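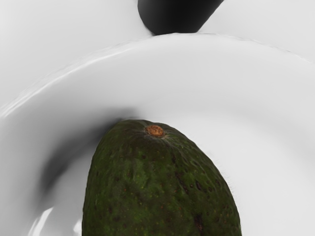
I am comparing two end effectors in simulation before we buy one, and I would like to hear your opinion before I write my report. The first is the Trasetti parallel gripper with soft pads, the second is the Poon suction cup with the bellows. The arm and the Irel controller are the same for both. I made 1,000 pick attempts with each of them, on mixed fruit and household objects on a white table. My expectation was that suction would win, because it only needs one point of contact. For an avocado in a bowl this is not so clear. The skin is bumpy almost everywhere, and the smooth wall of the bowl curves up behind it, so the fingers also have less freedom than on the flat table. The Poon cup failed 287 times in total, and most of these were on rough skin. My question is if I can trust this number, or if the contact model is simply too strict with the cup.

Settings, in case somebody needs them: cup diameter 30 mm, finger pads 13 mm wide, approach always from above, no retry after a failed pick. Friction is the default value for both.

Tsung-han Lui

padwear
Reply 1

How does your simulator decide that the seal holds? If it checks the flatness of the mesh under the lip, the bumps will matter a lot. If the bumps are only in the texture and not in the geometry, the simulator does not know about them at all, and your failures come from somewhere else. I would check this first, before anything about friction.

Tsung-han Lui
Reply 2

Thank you, I should have written this. The mesh of the avocado has some bumps but they are coarse, and the fine ones come from a normal map. So the seal test only sees the coarse shape. I will make one run with a smoothed mesh and look at the difference.

oldservo
Reply 3

I don't agree that simulation is useful for this question. We had a bellows cup on real avocados at Clullthorpe for a whole season and the lip follows the bumps much better than any rigid test would tell you. What gave us trouble was the soft fruit. The cup leaves a ring. No seal model will show you that, and the customer sees it immediately.

Borrow the two tools and try them for one afternoon. You will learn more.

padwear
Reply 4

Borrowing is fine if you have the arm free. But he wants to compare many poses, and in an afternoon you will do maybe 12 of them with care. I think both are needed. Simulation for the geometry, the real thing for the skin.

Tsung-han Lui
Reply 5
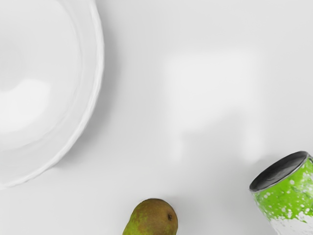

The camera is my second problem, and perhaps it is bigger than the gripper. I have the grasp planner working from color images only, without depth, and it does quite different work on different objects. For a layout with the pear and the can lying on its side it finds the two objects easily, the green of the can with its white splatter is very strong against the table. The white bowl is more difficult. It is white on white, and only the gray shading and the shadow on its outer side tell the planner where the rim ends. Sometimes the mask goes past the rim and takes a piece of the shadow too. If the target is inside the bowl, the planner then thinks there is more room for the fingers than there is. So the Trasetti gets a worse result because of the camera, and this is not fair for it.

And one more thing about the can. With its open end toward the fingers, should I allow a grasp with one finger inside? The Trasetti can do it, the Poon of course cannot.

kelpie_n
Reply 6

I would not allow it, or at least report it as a separate case. A rim grasp is a different skill and it will push the average up for one tool only. The suction cup can take the side of the can if the curve is gentle enough for your 30 mm lip.

For the white bowl, can you just change the table color? I know it feels like cheating, but you are testing the grippers. Do one set with a dark table and give the planner an easy life, and then a second set with the white table if you want to say something about the camera.

oldservo
Reply 7

Strongly against changing the table. If the real table is white, the test table must be white. Add depth. Even a cheap stereo pair will find a bowl rim. Glossy ceramic gives you holes in the depth image, yes, but you can fill those from the color edge.

kelpie_n
Reply 8

Stereo on a plain white surface has nothing to match, that is my experience anyway. You need a projector with it. I still say separate the two questions.

Tsung-han Lui
Reply 9

I read all of this twice, thank you. My plan is now the following. I give the true masks from the simulator to both tools, so the camera has no influence, and I repeat the full set. After that I run it again with the color camera on the white table – the same as our real one, oldservo is right here. Rim grasps of the can go into their own table.

About the real test, I asked for a loan of both tools and the answer should come in February. Does anybody know if the Irel controller can switch between the two without a restart? The manual mentions a tool change but I could not find the command.

padwear
Reply 10

It can, but only if both tools are declared at boot. You put the two payload entries in the config and then call the tool by its index. If the payload is wrong the arm will sag a little at pickup, so weigh the Poon with the hose attached.

Tsung-han Lui
Reply 11

With the hose, understood. I will post the numbers with the true masks when the runs are finished. The smoothed avocado is running now.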